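Naveen Sandhu
January 17, 2020

Right, I promised a thread on how we're planning the money side of the new picking cell at Flamodcombe, and I've finally got a cup of tea and a spare hour. It's long. Mute me now if budgets aren't your thing!

1/ Background for new followers: we're a small fruit packing site. Bananas mostly, some citrus. We want one robot arm over one conveyor, lifting bunches off the belt and putting them in trays. One cell, one shift to start with. I've been asked to write the equipment plan, and I'm having a lovely time with it.

2/ The first thing I did was throw away my first budget. It had three lines on it: arm, belt, gripper. I'd spent December reading brochures and I thought I was nearly finished. Then I sat down with our electrician for a morning and came out with a list of 47 items.

3/ So the plan now has a line for everything that has to be bought, borrowed or made. Brackets. Trays for testing. Cable. A decent table. A second set of gripper fingers for when the first set gets bent (it will get bent). Some of these cost less than lunch, but they all need somebody to order them and somewhere to live.

4/ Arms. We had quotes from two suppliers, Bandov and Awasthi. Bandov were cheaper on the day. Awasthi put training for two people and the first year's service visit in the price. Once I'd added those to the Bandov quote there was hardly anything between them, which surprised me.

5/ If you're comparing quotes, make your own table and fill it in yourself. Each supplier lays things out differently and they all leave off something. One had delivery but no unloading. The other had unloading but the software licence was on a separate sheet at the back. I only found it because I'd spilt something on the front.

6/ Payload! I'd been looking at much bigger arms than we need. A bunch of bananas weighs very little next to what most of these machines can carry. Gripper plus bunch plus a bit of room to spare, that's your number. Reach mattered far more to us, and it ruled out two models straight away.

7/ The gripper is where I'd put extra money if anyone gave me some. Bananas bruise if you look at them sternly. Every bunch is a different shape, they curve all ways, and the stem end never points where you'd like. Soft fingers are on the plan, with a line for replacements every few months.

8/ Fruit for testing is a budget line too. I've put in 50 bunches a week while we're setting up, all from what we'd have graded out anyway, so the cost is small. But it still has to be booked, or the packing team will quite rightly send it off somewhere else.

9/ Lighting. Green belt, yellow fruit, good contrast, I thought we were home and dry. But a shiny belt throws the lamps straight back at the camera. We're pricing a matt belt and a diffuser for the lights, and I expect to buy whichever comes out cheaper. Ask for a sample piece of belt before you order a whole one. They post them to you for nothing.

10/ Someone asked about renting. We did look! Flostgate will hire out a full cell by the month, and for a seasonal crop I'd be very tempted. We run all year, so buying comes out ahead by the end of year two on my sums. I've kept the hire quote in the folder in case the board gets cold feet.

11/ Now the bit I'm keenest on, and the bit I got most wrong: power and cabling. My first budget had nothing for it. Nothing! Everything in a cell wants a plug. The belt, the controller, the camera, the screen, the network box, and half of them bring their own power brick the size of a paperback.
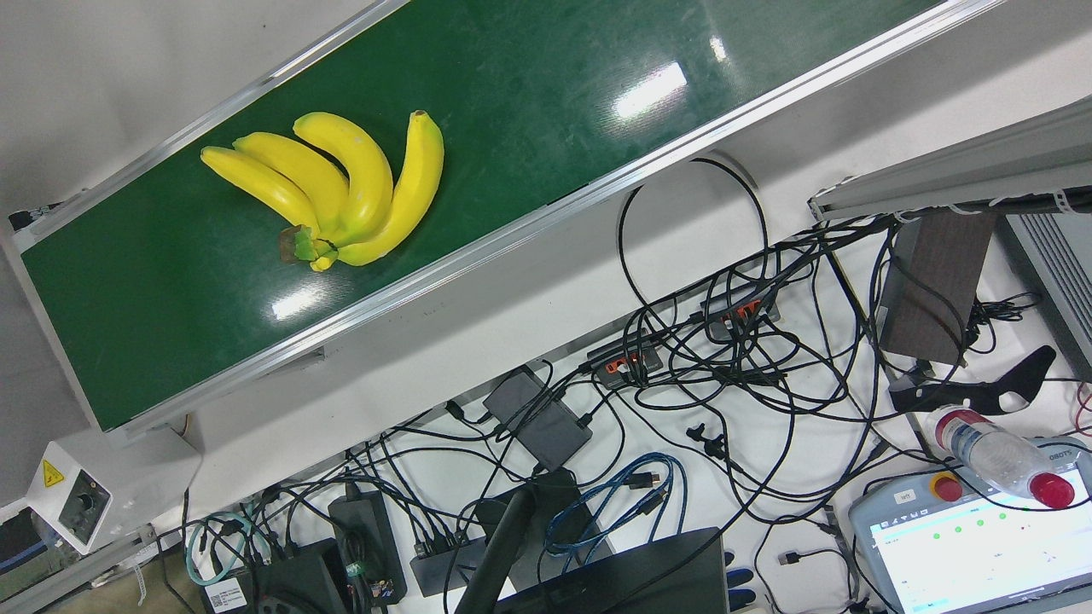 12/ I've put down 200 pounds just for trunking, ties, labels and proper mounted sockets, and I already think it's light. Our electrician wants every lead labelled at both ends, and I'm with her on that. Finding the right plug when you need to swap a camera is a horrible way to spend an afternoon.

13/ Table space as well. Draw the cell on paper, full size if you've got the floor for it, and put the dull stuff in: adapters, power strips, the monitor, the teach pendant. We used old cardboard boxes. The pendant needs a proper home where you can get at the stop button without leaning over anything, so there's now a line for a holder.

14/ A shelf under the belt for the electrics, or a cabinet at the side? We've gone back and forth. The cabinet costs more and takes up aisle, but it keeps juice and wash-down water well away from the sockets. I'm leaning cabinet. If you've done it the other way I'd love to hear how you got on.

15/ Time is on the plan too. I've allowed 7 weeks from delivery to the first proper shift, and both suppliers thought that was fair for a site that hasn't done this before. I've also marked out days when the two people being trained are off their normal jobs, with cover paid for. That line got more questions from the finance side than the arm did.

16/ Contingency: I asked for fifteen per cent and got ten. Fine. I've ringed the things that can wait if we run short – the second camera, the nicer guarding panels, a spare monitor. Better to choose those now, while we're all calm and the biscuits are out.

17/ Things I still don't have a price for: floor fixings, extra insurance, and whoever comes to do the safety sign-off. If you've bought a small cell for fresh produce and don't mind sharing what you paid for that last one, my messages are open.

18/ The order goes in once the board has read it all through. I'll put up the blank version of the spreadsheet when I've taken our prices out. It has a tab for cables now – a whole tab! – and I'm very proud of it.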